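Why Do Things Get Scratched?

Take a look at the bottom of your lunch box. Or your skateboard, or the kitchen sink, or the slide at the park. I'll bet you a cookie it has scratches on it, and I'll bet you another cookie that you blame your brother.

Your brother may be guilty, but he had help. Scratching is a contest, and the rule is simple: the harder thing wins. Hard, in science, means tough to scratch. It doesn't mean tough to break. A drinking glass is harder than a rubber ball, but drop both of them on the kitchen floor and see which one you have to explain to a grown-up. (Please don't drop both of them on the kitchen floor.)

Your fingernail is pretty soft. It can scratch a candle or a bar of soap. It can't scratch a steel spoon, no matter how angry you are at the spoon. A steel nail can scratch a copper penny. Diamond can scratch nearly anything you'd find in a house, though most houses are a little short on diamonds.

So what has been scratching your lunch box? Mostly sand. Sand is often made of quartz, and quartz is harder than ordinary steel. Grains of it ride around on shoes and sleeves and the wind. Then somebody slides something across a metal surface, a grain gets trapped in between, and it plows a tiny ditch.

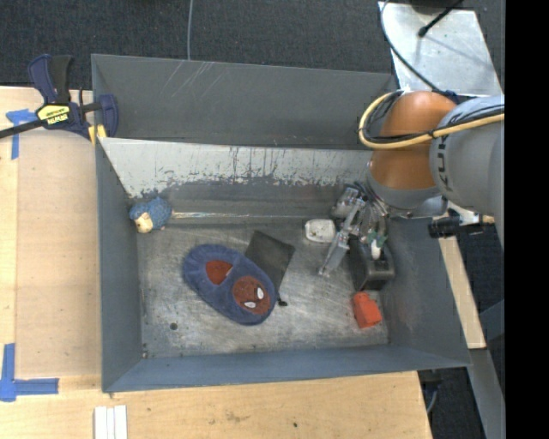 One ditch is too small to bother anybody. But ditches add up. When Haf Howells was in third grade in Skaterbridge, she pushed a steel tray back and forth over a sandy board 1,086 times and wrote down what happened. By push number 2 there was a thin line. By push number 313 the shiny part had gone cloudy. By the end her arm hurt, and her mother wanted to know where the good tray was.

Why cloudy? A smooth metal surface bounces light back in one neat direction, so you can see your face in it. A scratched one bounces light every which way, and your face turns into a blur. Some mornings that's an improvement.

Paint has it worse. It's usually softer than metal, and it's only a thin coat. Rub it long enough in the same place and you'll go right through to whatever is underneath. Check the edges of an old door or the pedals on a bike, where shoes and hands keep landing.

Try it yourself: find an old spoon that you're allowed to ruin. Ask first. Rub the back of it on some damp sand for a minute, rinse it, and look at your reflection before and after. Wash the sand off your hands before you touch anybody's glasses.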